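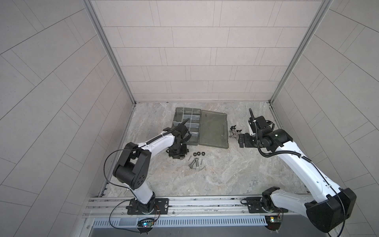 The sorting and storage part of the Teltum parts project is where most of the April money went, so I'll start there. When I wrote last, we had hardware arriving in coffee cans and leaving in sandwich bags, and I wasn't proud of it! Now every kind of fastener gets worked through on one pale, marbled surface with gray tile on three sides. I fussed over that surface more than I'd like to admit. Hex nuts are what we've been doing most of lately, and a group of them on that floor next to an open storage box is pretty much what any given afternoon looks like around here. The light stone pattern was Jörg Sperling's pick (I wanted dark green, and I was wrong — small steel parts are much easier to spot on the light one).

On to the numbers, which I know you need for your own report. We have 2293 pieces sorted and boxed so far. Of those, 1701 came out of the Clallier donation, the big mixed lot that you helped us truck over, and I'm happy to say that lot is finished. The rest are from walk-in drop-offs and one very rusty drawer from Devitz. We set aside 111 pieces as unusable, mostly stripped threads, and those went to scrap.

Hex nuts turned out to be the slow part. People toss metric and inch sizes in together, and two sizes that look the same in your palm won't go on the same bolt. Jörg made up a test strip of bolts, so now anything doubtful gets spun on by hand before it goes in a box. It adds time, and I did grumble about it, but the repair classes have stopped sending boxes back to us, so he's earned the right to be smug.

The boxes themselves are a mixed story. We ordered from Nilsuwan and they were great to deal with, quick answers, fair price, all that. The small boxes are perfect. The larger ones are deeper than I pictured from the catalog, and with little nuts you end up digging around at the bottom like you've lost an earring. I've asked about swapping the unopened ones for the shallow kind and they said yes as long as we cover shipping, so there will be a small charge for that under supplies.

Labels are behind. I'd told you they would be done by now and they aren't. We printed a first batch with just the size on them, and then the class leaders asked for thread pitch too, and a couple of them wanted a drawing of the part for the younger kids. All good ideas! But it means printing again, and I'd sooner do it once more than three more times, so I'm waiting until Friday for everybody's comments before I send anything to the printer.

What's left in this grant period is washers, wood screws, and a crate of odds and ends that I keep walking past. Washers should go fast. The crate I can't promise anything about until we've tipped it out.

I have 2 requests. First, could we move what's left in the travel line over to supplies? We won't be making another pickup run, and it would cover the box swap and the new labels together. Second, if you know of any school shop program that could use surplus hex nuts in the common sizes, please pass along my name. We've got more than the classes will get through this year, and I'd love to see them go somewhere useful before we start on the washers.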